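An Afternoon With the Folding Club at Britley

I had been promising myself a trip out to Britley ever since the spring newsletter mentioned that the robotics club there had given up on battling robots and taken up laundry. My own students think this is the funniest thing they have ever heard, and I will admit I laughed too, but I drove the 46 miles on a gray October afternoon with a thermos of coffee and a long list of questions, and I came home with a longer one.

The club meets in the old sewing room, which still has the deep cutting tables along the wall and a smell of steam irons that must be in the floorboards by now. I was met at the door by two students with name tags and very firm handshakes, and before I had my coat off I was being told about sleeves. Sleeves are the whole trouble, apparently. A towel has four corners and behaves itself, but a shirt has arms that go wherever they please, and the team has spent most of the term so far working out where a gripper ought to take hold first.

The project is called Isell (the name won by a vote, and nobody I asked could remember who had suggested it). The students do the folding themselves with a hand-held gripper, over and over, and the recordings are what the computer learns from. They had 940 recorded folds when I visited, all logged by garment, and a good part of them were done at home, with homework slips to go with them. I thought that was a lovely idea. Every bed and sofa is a bit different, and the students who are quiet in the club room seem to get a great deal done in their own bedrooms!

I was allowed to try a fold myself, on one of the cutting tables, with a T-shirt they keep for guests. You squeeze, the fingers close, and you feel terribly clever for a moment – then you lift, and the far side of the shirt comes along too. It took me 6 tries to get one sleeve across the front. My guides were very kind about it and wrote all of them in the log, including the one where I dropped the shirt on the floor.

After that we sat down with cookies and looked through the homework on the big screen. There is a lively argument going on over whether to start with the sleeves or the hem. The sleeve group says you get a tidy rectangle early and everything after it is easy. The hem group says long sleeves should be carried along and dealt with at the end. I went back and forth and still couldn't tell you which side I am on. What everyone agreed about was the bedding. A smooth table is one thing, but a puffy comforter has ridges of its own, and a fingertip that goes in a little low may come up with a pinch of bed along with the shirt. The Nevada sweatshirt came up more than once in this part of the talk. 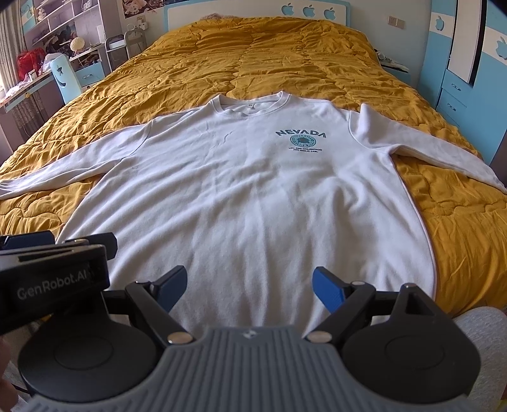 Ottilie Hämmerli
Robotics club adviser and visiting teacher

The white sweatshirt against that mustard yellow got a happy murmur from the students, who like a strong contrast between the garment and whatever it is lying on. With both sleeves spread wide, it makes a good test for either side of the argument, and I heard it claimed by both.

Before I left I asked what comes next, and was shown a shelf of button-down shirts with real dread. Buttons are planned for after the winter break. There is also talk of a shared folding day with my own group, and I have offered our cafeteria, which has long tables and better heating. If your school would like to join us, please leave a note with the front office at Britley, and bring a few shirts you don't mind seeing on the floor.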